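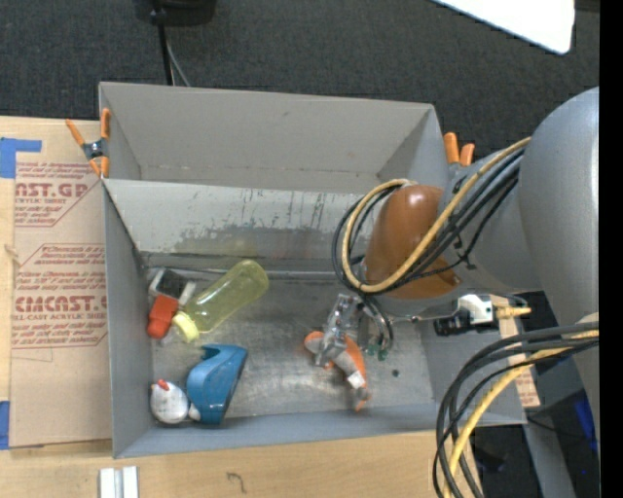 pnepia wrote:
Scuffing on the walls is cosmetic. I would look at the floor seam before anything else, as grit collects there and works under small parts.

g_macedo wrote:
Agreed on the seam. Mine are Bedska, 200 mm deep, and I run a nylon brush along the join every April. The wall finish chips in vertical streaks wherever items get dragged out.

lenihan63 wrote:
Depth matters more than finish. With toys and bottles mixed in one bin, anything small ends up in the rear corner. I went to a shallower Kamow tray for small items and kept the deep bin for bottles.

pnepia wrote:
Disagree. A shallow tray lets round items roll over the lip. One layer in a deep bin is fine — just don't stack.

lenihan63 wrote:
One layer wastes volume. I have 37 bins on the rack and can't spare it.

g_macedo wrote:
Has anyone lined the floor? Bare gray shows every scratch, and glossy plastic slides on it.

caoimhe_na wrote:
2 mm rubber sheet, cut 5 mm undersize on each side. Don't glue it. Part number 573 in the Ó Riain list, if they still stock it.

pnepia wrote:
Undersize leaves a gap at the seam, so you're back to brushing.

caoimhe_na wrote:
Lift the sheet and wipe. Takes a minute.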